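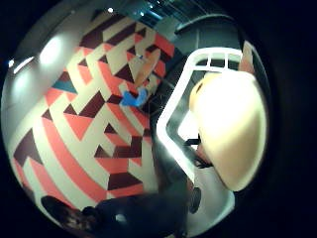 Tips for recording grasp demos at a kitchen table

Udley bench notes, updated 16 Apr 2024. Typed fast, fix later.

Lens first. Wipe before every batch, microfiber only, no paper towel. Thumb creeps into the wide view if you hold the gripper high. Slide your grip back till it's out.

Soft things before hard things. Plush, foam, then the melon, then dishes. New people squeeze too much and a plush toy forgives that.

Dish rack goes down first and stays put for the whole batch. Khadija Erraji marks the corners with painter's tape, peels off clean if you do it the same day. Left overnight it takes the finish with it, ask me how I know.

Cable down the front of your shirt, slack coiled on the table. Never across the reach.
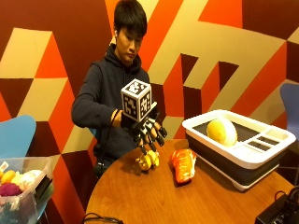
Glove straps: snug, two fingers of wiggle at the wrist. Marker cube has to face the fixed camera at the start and at the end. If it tips away mid-grasp keep going, Ziltano fills small gaps. Big gaps, redo.

Go slow on the approach. Slower then that. Pause a beat before you close.

Swap objects every 4 takes or you get 49 clips of the same grab and the Noonan model learns one spot on the table. Turn the toy too, not just move it.

Fumbles: keep them, tag "slip". Donal Ó Flaithearta wants those for the retry training.

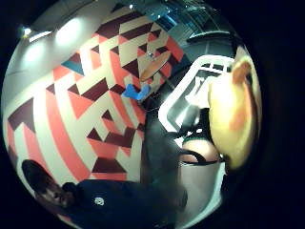

Toys back in the clear bin when your done, lid off so they air out. Plush gets a cold wash in a pillowcase, line dry. Dryer made ours lumpy and the old clips no longer matched.

Upload to Bokent before lunch. Takes about 2 hours on the shop wifi.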